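Do Mentors Help? A Look at the Skestmont Peer Mentoring Program
Toshiko Minami, Education and Careers, Term Project

Skestmont claims that first-year students with a mentor are more likely to finish their course. The brochure gives a figure of 78 percent. I wanted to know where it came from, and after two emails I still don't.

I interviewed 12 students, all from the Paterson building. Nearly all of them liked their mentor. Liking someone is weak evidence, though — several had already picked a career before they were matched. 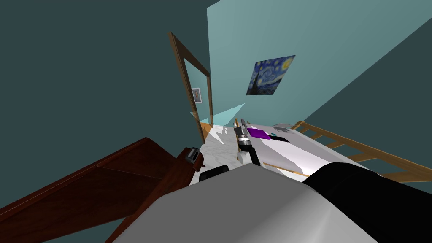

Figure 1. Rendered bedroom, with "The Starry Night" on the wall near the doorway.

The program also never compares mentored students with the ones who didn't sign up. Students who volunteer for a mentor may be the ones who would have stayed anyway. My own sample has the same problem, and 30 minutes per interview was too short to get into money or family, which two people raised on their way out.

I would want the July records before repeating the brochure's claim to anyone.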